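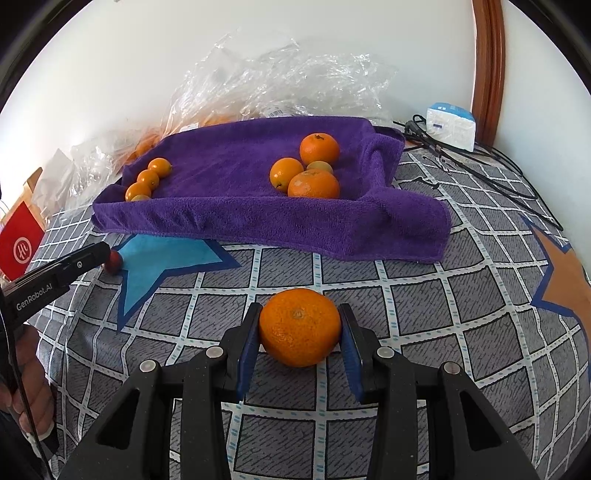

Lab Handout 4: Comparing Hand-Held Grippers
Manipulation Workshop, Vevurcombe Technical Center

Bring this to the Wednesday session. It covers the reading you need beforehand, the trial procedure, and the questions your write-up has to answer. If you missed the last lab, read section 2 twice, since everything after it leans on the terms defined there.

1. What we are doing and why it is fun

So far we have looked at grippers bolted to arms, with the arm doing the moving and a controller deciding when to close. This week the arm goes away and you become the arm! You carry the gripper in your own hand, move it with your own shoulder, elbow and wrist, and work the jaws yourself. A camera on the tool records what the fingers are up to.

I love this lab. Ten minutes with a gripper in your hand will teach you things about approach angles that took me a whole term to pick up from plots. You feel the moment a finger pad catches on the side of the fruit. You feel how much you want to cheat by rolling your wrist. Then you watch the recording and see that what you felt and what the camera saw were two different stories, and that's where the good discussion starts.

We use oranges. They are cheap, they forgive a fair amount of squeezing, they come in slightly different sizes even within one bag, and they roll. That last property is the one that will keep you busy.

2. Terms

Pad: the contact surface at the inner end of a jaw. In the picture at the top of this handout the pads are the blue parts, one on each side of the fruit.

Opening: the distance between the two pads at their inner faces. Write down the opening at first contact as well as the fully open value. The two together tell you how much room you had to be sloppy.

Antipodal grasp: the pads meet the object at opposite points, so that the line between the contacts runs through the middle of the object. With a round fruit and two parallel pads this is the grasp you want. Look at the orange held up in the opening picture: left pad on the left side, right pad on the right side, fruit centered between them with the stem end up. Try to get your own grasps to look like that one before you worry about speed.

Clearance: the free space around the object that the jaws need on the way in. An orange sitting alone has plenty. An orange pushed up against three others may have none on the side you want.

Occlusion: what the tool hides from its own camera. On a hand-held gripper the jaws and body take up a lot of the lower view, and they take it up all the time. Anything you need to see has to appear above or between the fingers.

Drift: slow rotation of the object between the pads after closing. Check it using the stem end as a marker.

3. The setup

The layout is deliberately homely. We work over a soft printed cover, with a folded microfiber towel as the tray. Turn the edges of the towel up so that it makes a low wall all the way round. It does not need to be neat, and a rumpled wall does the job of stopping a rolling orange just as well as a straight one.

Soft tray walls bring up an issue you will not meet with a plastic bin. A rigid wall gives you a hard stop and a clean edge. A towel wall gives way, so a fruit leaning on it can shift when you press near it, and the cloth can get into the jaws along with the fruit. In the picture one orange rests against the front left wall of the towel, with another partly hidden beneath it. Think about how you would reach that hidden one. I would take the upper one first, but I have seen students slide one finger down along the cloth and do very well with it.

Also notice the difference between the two clusters. The four on the left lie along a diagonal. The four on the right are bunched closely together, with a smaller, paler fruit tucked between larger ones. These are two very different problems, and I want both of them in your trial plan.

Leave the everyday stuff in view. Crumpled clear bags, cables, boxes and a busy pattern on the cover all make the recordings harder to process, and I want them that way. The star print is a particular favorite of mine, because its outlines give an edge detector plenty of things to get excited about that have nothing to do with fruit. And fruit seen through crumpled plastic is a lovely test for any detector: there is an orange blur, there is no clean outline, and your code has to make up its mind.

4. The grippers

You will try two tools at your station. Both are held in the hand and both have the opening marked on a scale at the back of the handle.

Huaranga build: this is the lab's own design. The jaws are stiff, the pads are firm and the trigger has a short throw. It closes fast and tells you a lot through the handle. It also punishes an off-center approach, and the fruit will squirt forward if you close on its front half.

Zarnine build: longer trigger throw, softer pads, a little more flex in the jaws. Slower to close and more forgiving of a bad line. The price is that you feel less, and drift is easier to miss while you are moving.

I have my own preference between the two and I'm keeping it to myself until the discussion. People with small hands and people with large hands tend to disagree about the trigger – please record your hand span on the cover sheet so that we can see whether that pattern shows up again.

Recordings are saved through Dralolon, the same logging program as in Lab 3. Start it before you pick up the tool. Last year's class recorded 177 usable trials with it, and the ones we had to throw out were nearly all missing their first second.

5. Procedure

Work in pairs. One person carries the gripper, the other keeps the log. Swap at the halfway point.

Each pair runs 28 trials, split evenly between the tools. Within each tool, split again between the diagonal layout and the tight cluster. Reset the layout after each trial using the placement sheet.

For each trial:

Start with the jaws fully open and the tool above the near edge of the tray.
Say the target out loud so that your partner can log it before you move.
Move in and stop above the fruit.
Look at the camera view, not over the top of the tool. This feels horrible at first and gets better fast.
Lower until the pads are level with the widest part of the fruit, then close.
Lift a short distance straight up and hold for a slow count of two.
Lower, open, and back out along the line you came in on.

Your partner writes down the opening at first contact, whether any neighboring fruit moved, whether the towel was touched, and the direction of any drift during the hold. Use the codes on the log sheet. If something happens that has no code, write it out in words. Those notes are often the best part of the log, and I read all of them.

Do not repeat a failed trial to get a nicer number. A dropped orange is data. An orange that escapes over the wall is data and also a short walk.

6. Things to watch for

Wrist cheating. Your wrist can make tiny corrections at the end of an approach, and you won't notice yourself doing it. A simple arm following the same path might not be able to. When you review the recordings, look for a small twist just before contact and mark it.

Height. Close too low and the pads meet under the widest part, which lifts the fruit nicely but may drag cloth in with it. Close too high and the fruit is pushed down and out.

Size changes. Going from a large orange to the small pale one calls for a different closing distance and a different height. Many people adjust the first and forget the second.

Hidden neighbors. In a tight group the finger on the far side of the fruit goes somewhere you can't see well. Plan that finger first. The near finger can usually look after itself.

7. Write-up

Two pages, plus your log sheets. Please cover the following.

Which tool gave you more clean antipodal grasps in the diagonal layout, and did the order change for the tight cluster? Give the counts.

How did the opening at first contact vary with the size of the fruit? A hand-drawn plot is fine.

Pick one trial where the camera view and your memory of the trial disagree. Describe both and say which one you trust.

Suppose the tool with the better result were fixed to an arm with no wrist rotation. Which of your successful trials would probably have failed? Use your marks from section 6.

Suggest one change to the pads, and say how you would test it with the same fruit and the same tray.

Hand the write-up in at the start of the next lab, with both partners' initials on the cover sheet. The grippers can be borrowed overnight if you want extra practice. Sign the sheet by the door, and bring them back with the pads wiped clean, please – dried orange oil makes them slippery and the next pair will blame their technique.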